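Plornska 设备维护部招聘启事:柜体内部布线与接插件装配技术员

岗位编号:565
招聘人数:6人
工作地点:Zironmont 园区二号装配车间
汇报对象:柜体装配组组长 Colleen Zacharias
用工形式:全职,签订书面劳动合同,试用期两个月
截止日期:2021年6月28日

一、岗位背景

Plornska 为冷链仓储、泵站和小型加工厂提供成套电气箱体,产品包括壁挂式控制箱、落地式分线柜和设备自带的接线舱。Zironmont 园区承担箱体到货检查、内部布线、接插件装配、通断测试和出厂前整理。MacRitchie 系列接线舱自今年2月起转入本车间,年度计划产量为672台。现有装配组人手不足,需补充技术员,岗位以手工作业为主,不涉及钣金加工和喷涂。

接线舱内部空间有限,导线从舱壁上部引入,在舱内留出检修余量后接到端子或对插件。装配质量主要取决于三项:导线的余量和走向,接插件的压接状态,保护接地的连续性。应聘人员应能在看不到导线全长的条件下判断走向,并能按图纸还原每一根导线的起止位置。

二、工作内容

1. 按物料清单领取线束、端子、绝缘套、扎带和线号管,核对规格和批次。规格与清单不一致的物料退回库房,不得自行替代。

2. 清理舱体内表面。转角、折边和底面不得留有金属屑、线头、胶带残留。光面舱体使用不掉毛的软布擦拭,不得使用含研磨成分的清洁剂。

3. 按接线图敷设导线。导线进入舱体的位置应有护套保护,护套末端不得退入孔口。护套以外的导线外露长度按图纸标注执行,图纸未标注时由组长确认。

4. 剥线、压接端子、装入接插件。压接后逐根做拉力检查,检查值按端子规格表执行。接插件装入后应听到锁扣到位声,并用手轻拉确认。

5. 整理舱内余线。余线弯曲半径不得小于图纸规定值,线环不得与锐边、紧固件尾端和活动部件接触。尚未接入的线端须有绝缘处理和线号标识。

6. 完成通断、绝缘和接地连续性测试,将结果填入随柜记录卡。测试不合格的舱体挂黄牌,移到返工区,由另一名技术员复查后处理。

7. 对退回维修的旧舱体进行拆检,记录导线颜色、走向、接插件型号和损伤部位,拍照后再拆除。未拍照先拆线的,按一次作业差错登记。

三、作业对象说明

车间处理的舱体分为新制和返修两类。新制舱体的线束由线束班预先制作,到达工位时已完成定长和编号,技术员负责敷设和对接。返修舱体的情况不统一,导线可能悬在舱壁一侧,也可能经过多次改接,线色与现行图纸不一定对应。技术员接手返修舱体时,应先核对线色与图纸,再判断各线端的状态。凡是无法从外观确认是否已压接、是否已绝缘的线端,一律按裸露带电导体的要求操作,先断电、验电、挂牌,再接触。

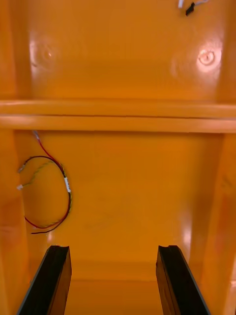 橙色舱体内壁与左侧线环,线环中有红、黑及黄绿色导线,线束上带一只白色小连接件。

返修舱体的线环应先分线再移位。操作顺序为:固定上端护套,辨认各线去向,松开扎带,逐根理直,最后处理接插件。不得直接拉扯线环下部,拉力会传到护套内部和引入孔处,损伤部位不易从外侧发现。浅色小型连接件的型号应从壳体标记读取,读不出时送检验台比对,不得凭外形判断。

黄绿色导线按保护接地线管理,不得改作他用,也不得用其他颜色的导线代替后仅以套管标识。拆检时如发现黄绿色导线被接到非接地端子,应停止作业,保留原状,通知组长到场。

四、任职要求

必备条件:

年满十八周岁,中专、技校或同等学历,电气、机电、仪表类专业。专业不符但有两年以上同类装配经历的,可以报名。

持有有效的低压电工作业证件。证件正在复审的,应提供受理凭证,上岗前补交正本。

能独立阅读接线图、端子排图和线束表,能根据图纸找出错接、漏接和多余导线。

辨色能力正常。岗位需要区分红、棕、橙等相近线色,入职体检包含辨色项目,未通过者不能安排到布线工位,可转报仓储或检验文员岗位。

能够使用剥线钳、棘轮压接钳、退针器、万用表和绝缘电阻测试仪。压接钳须会做钳口校验。

能适应站立作业和在舱口内伸臂作业。单件搬运重量上限按车间规定执行,超过上限的使用升降台车。

优先条件:

有冷库、泵站或船用设备接线经历。

有返修拆检经历,能写清楚拆检记录。面试时可携带本人填写过的记录样本,涉及客户名称的部分须遮盖。

熟悉 Ginuvden 线号打印与物料登记系统。未使用过的,入职后有半天操作培训。

五、工作时间与待遇

每周工作40小时,实行白班制,午间休息不计入工时。交货集中时安排加班,加班须由组长事先登记,加班费按国家规定支付。

工资由基本工资、岗位津贴和质量奖三部分构成。基本工资在面试后根据证件等级和经历定档,书面告知本人。质量奖按月核算,核算依据为随柜记录卡和出厂抽检结果,不以单人完成台数作为唯一依据。

公司依法缴纳社会保险和住房公积金。提供工作服、防静电鞋、防割手套和护目镜,个人防护用品损坏后凭旧换新。园区食堂提供午餐,餐补每月随工资发放。外地人员可申请四人间宿舍,水电费自理。

试用期内安排一名老技术员带班。第一周在练习舱体上完成敷设和压接,第二周进入新制舱体工位,通过压接考核后方可参与返修拆检。考核未通过的,可补考一次。

六、报名材料

报名人员提交下列材料,纸质或扫描件均可:

个人简历一份,写明曾经装配的设备类型、使用过的端子和接插件种类。只写“从事电气装配”的简历,将要求补充。

身份证和学历证明复印件各一份。

低压电工作业证件复印件一份。

上一家单位的离职证明,应届毕业生免交。

材料交至 Zironmont 园区北门收发室,信封注明岗位编号565。扫描件通过公司招聘页面上传,文件名写本人姓名和岗位编号。同一人不必重复提交两种形式。

七、考核方式

资料审核通过后,由装配组电话通知考核时间。考核分为图纸识读和实操两部分,同一天完成。

图纸识读:发放接线图一张和端子表一张,要求标出图表之间不一致的地方,并写明应以哪一项为准。可以使用铅笔和直尺,手机交由工作人员保管。

实操:在断电的练习舱体内完成一组导线的敷设、压接和对插,并填写记录卡。工具和材料由车间提供,习惯使用自带压接钳的,需在开始前完成钳口校验。评分项目包括剥线长度、线芯损伤、压接位置、接插件锁紧、线环弯曲半径、接地连续性、舱内清洁和记录完整性。线芯断股、接地线错接各为一票否决项。

实操结束后,Colleen Zacharias 会就考生本人完成的舱体提问,内容限于走线依据、返修时的拆除顺序和测试读数。

考核当日须穿长袖上衣和平底封闭鞋,摘除戒指、手链和手表。长发应束起。未按要求着装的,改期一次。

八、其他事项

本岗位由 Plornska 直接招聘,未委托中介机构,不收取报名费、培训费、服装费和押金。

考核结果以书面或短信形式通知,未录用人员的复印件由人事统一销毁,需要取回的应在报名时注明。

已在 Plornska 其他车间工作的员工可以内部报名,需附现任组长签字的调岗申请,考核内容与外部人员相同。

对接线舱规格、试用期安排或体检项目有疑问的,可在园区开放时间到北门收发室登记,由装配组回电答复。

Plornska 设备维护部 柜体装配组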